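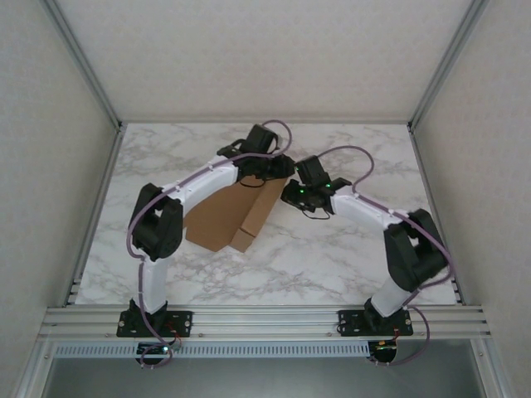

Both arms at the box, purple cables and all.

Sep 3, 2026

I've had a few messages asking how I look after the two-armed cell, mostly from people who have just built something similar and are already annoyed with it. So, a long ramble about cables, bolts and one very stubborn elbow. Get a cup of tea, I did.

First, the purple cables. People always ask about the colour and the dull answer is that Giswood had a reel of it going cheap. What matters much more is the way it's run. Each arm has one cable going along the links and then down below the front rail to a little circuit board under the mounting plate. On the first go I pulled everything nice and snug because it looked smart, and it did look smart, right up until the left arm stretched out to the far corner and yanked its own plug out! Napaporn Boonyarit came round, looked at it for a few seconds and said "it needs a loop". She was right (she usually is, it's quite wearing). Now there's a big arc of slack above each gripper. It looks a bit daft and it flops about on quick moves, but I haven't had a plug come out since December.

The clips on the white links want checking too. They creep. You get one sliding down towards the elbow, then the slack all gathers in one place and starts rubbing on the motor housing. I push them back up whenever I'm wiping the arms down, and if one feels loose I swap it, they cost next to nothing.

Then the mounting plates. Both are bolted to the aluminium rail along the front, and that rail is lovely to work with, because you can slide a plate along to wherever you fancy. It's also how I lost a whole weekend. The right plate had shifted by a hair, not enough to see, and every handover between the grippers came out wrong. I went through the software, I blamed the camera, I wrote a rather cross email to Janevski about their motors (sorry, Janevski) and it was the bolts the whole time. These days I nip them up with the short hex key before I switch anything on, and there's a pencil line on the rail beside each plate so I can tell if one has wandered.

The elbows take the most punishment, what with a long link and a gripper hanging off each of them. The left one began to groan a while back. I ran it through 100 slow bends with nothing in the gripper, listening like a doctor with a chest, and the noise always came at the same spot. Off came the cover, out came a bit of plastic swarf, on went a smear of Flurance grease, and it's been quiet ever since. My counter had it at 3570 cycles when it went back together, so we'll see how long it lasts.

I check the grippers with a cardboard box. I know there are proper test blocks, and I own a set somewhere, but cardboard tells you more. If a gripper is squeezing too hard you get a dent, and if it's too soft the flap slips out. I have both arms come in over the middle of the table with their grippers close together, then stop them there and have a good look at the thin black wires underneath. Those are my next job, if I'm truthful. They dangle, and sooner or later one is going to catch on a box flap. Grekis do a soft sleeve that might fit, so I've ordered 5 metres and will probably use a tenth of it.

Oh, and the tabletop! Yes, it's a marble pattern. It wipes clean and I like it. The one grumble is that small silver screws vanish against the grey veins, so I keep a magnetic dish next to me and try (try!) to use it.

The whole check takes me 26 minutes if I don't stop to fiddle with things, and I always stop to fiddle with things. Next time I'll do the sleeve, and possibly the little boards under the rail, which could do with a cover before I splash tea on one.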